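Household storage of soft goods in small dwellings: rolling, folding and the open box

Ataahua Wihongi, Salim Ndung'u and Cameron Whitcombe
October 15, 2024

4. Rolled storage of clothing and household cloth

4.1 Background to the practice

The previous section discussed how the residents of Nenetstead use the wardrobe and the chest of drawers. In this section we turn to the open box, which in our interviews was mentioned more often than any other container, but which has received little attention in the literature on domestic organisation. By open box we mean a container without lid, or whose lid has been put away permanently, that stands on a shelf, under a bed or on the floor of a cupboard. It is usually light in colour and it is usually not bought for the purpose it serves now.

The residents use the open box mostly for things which are soft and which do not have an obvious place. In the Walari units, where the bedroom cupboard is shallow and the laundry is shared between 2 floors, such things include scarves, belts of fabric, cleaning cloths, pillow covers, small towels, and the straps and ties that come with bags and bedding. Several participants called this category "the bits", and we have kept the word in our coding scheme.

It should be noted that the box is seldom the first solution. In most homes the same goods had been kept before in a drawer, in a plastic bag, or on the back of a chair. The change to the box was often connected with moving house. One participant in the Borow building explained that she had carried her cloths in a box during the move in June and that afterwards she did not see a reason to take them out again.

4.2 Rolling as a technique

Two ways of preparing the cloth were dominant. In the first, the item is folded flat and the flat pieces are put on top of each other. In the second, the item is rolled and the roll is placed in the box beside other rolls. A third way, in which the item is simply pushed in, was of course also present, but the participants did not describe it as a method and some of them apologised for it during the visit.

The rolled items have certain properties that the participants valued. A roll can be taken out without disturbing very much what is lying under it. It can stand upright if the neighbouring items support it, and its colour remains visible from above. With folded items only the top piece of the stack can be seen, and the person who looks for a piece at the bottom must lift all the others. Faulkner, the housing provider, gives to new tenants a leaflet of 4 pages on the use of cupboards, and in this leaflet only flat folding is recommended. We found that few tenants had followed this advice for the small goods, although many followed it for shirts and bed sheets.

Thickness is important here. A thin cloth makes a firm roll with an open, hollow end, whereas a padded item makes a full and rounded shape that wants to open again. For the padded items the participants used different means: an elastic band, a tie sewn to the item itself, or the pressure of the other things in the box. The last of these was the most common. It works well as long as the box is full, and it works badly when half of the contents are in the wash. 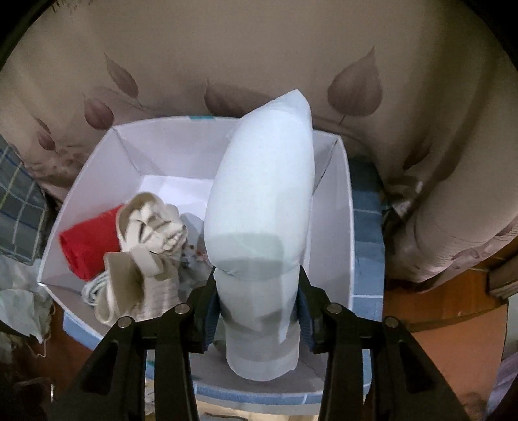
Figure 4. White padded roll held upright over an open storage box, with a red rolled cloth and a bundle of cream and beige fabric straps inside.

Straps need a separate remark. They are long, they are narrow, and they are not easily rolled together with anything else. In the interviews they were the most frequent source of annoyance. Some participants gathered them into one bundle, and others wound each strap individually and hoped that it would keep its form. Where a bundle was made, it tended to become the largest single thing in the box, and the smaller rolls were then arranged against it. We did not meet any participant who had planned this arrangement, but many recognised it when we described it to them.

4.3 The order of placing

In the diaries we asked the participants to write down, for one month, every occasion on which they put something in the box or took something out. The diaries gave 1572 entries. From these it is clear that the placing is done quickly and often together with another task, such as emptying the dryer or making the bed. The entries which mention a full rearrangement of the box are rare, and they are concentrated in the homes where the box is shared by more than one person.

The typical order is from large to small. The bulky item goes in first, mostly to the far side or to a corner, and the small rolls are put where space remains. When a bulky item has to be returned to a box that is already filled, the participants described two solutions. Either they lift out the small rolls and begin again, or they hold the bulky item upright and lower it between the others, so that it makes its own space. The second solution was preferred in the boxes with soft or flexible walls. In stiff boxes it was considered difficult, and one participant said that the corners of the item "always come back up to look at you".

Colour had also a role, although a smaller one than we expected. Bright cloths were described as easy to find, and for this reason they were placed with little care. White and cream items were confused with each other more often, and in 2 homes they had been moved to a box of their own.

4.4 Limitations

The households were recruited through a notice in the entrance halls, and we must assume that people with an interest in tidiness answered it more readily. The visits were announced in advance. Of the 500 notices distributed, many were not returned, and we have no information on how these households keep their small goods. In addition, the diary does not record the occasions when an item was left on top of the box and not inside, and from our own homes we know that this happens.

Correspondence: Ataahua Wihongi, Nenetstead Housing Study | © 2024 The authors | Back to top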